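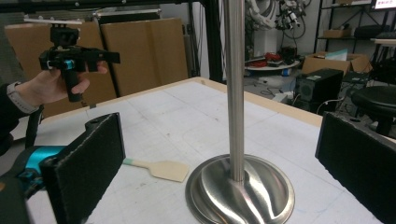 Brushed stainless steel pole on a domed, stepped circular base.

Reading time: 2 minutes

Luminier adds free-standing steel upright to Irow tabletop range

Luminier has added a free-standing upright to its Irow range of tabletop fittings for shops, cafés and shared kitchens. The Irow upright consists of a single brushed stainless steel pole fixed to a wide circular base of the same material. It needs no clamp and no hole in the worktop, and can be moved when the surface is cleared for cleaning.

The upright stands 578 mm high, measured from the table surface to the top of the pole. It is supplied plain. Hooks, card holders and cross arms are sold separately, and all current Irow attachments fit the new pole without an adaptor. The load limit for a side-mounted attachment is up to 500 g. Heavier items should be hung from the wall-fixed version, which remains in the catalogue.

The base has a domed upper face with a step in its profile. The pole is joined to it from below by one 8 mm bolt, tightened with the key included in the box. The underside carries a replaceable ring that protects painted and oiled surfaces. Customers should check that the ring is seated before the upright is put into use.

The surface finish was chosen after trials at Kekana, the company's test kitchen, where polished and brushed versions were kept on the same tables and cleaned on the same schedule. Staff found that finger marks were easier to remove from the brushed pole. The polished version has been dropped. The brushing on the pole runs along its length and should be wiped in that direction with a soft damp cloth. Wire wool, scouring powder and cleaners containing chlorine will mark the finish and are excluded from the guarantee.

Assembly takes one person less than 15 minutes. The printed instructions have been redrawn for this model and now show the base upside down for the first step, in answer to questions received about the earlier wall-fixed version. A copy in larger type can be requested from the sales office.

Irow uprights are packed flat, with the pole and base in separate card sleeves. No plastic film is used on either part. Spare bolts, keys and protective rings will be stocked for as long as the model is on sale.

The upright will be available from January through Judance, which handles trade orders for the full Irow range, and directly from Luminier for single pieces. Trade customers holding an open order for the wall-fixed version may change it to the free-standing model before dispatch. Prices are given in the current trade list.

Notes to editors
Luminier designs and supplies metal fittings for tables, counters and shelving. Dimensions in this release refer to the assembled product without attachments.

Last updated: January

This site uses cookies to remember your settings. Accept all | Manage preferences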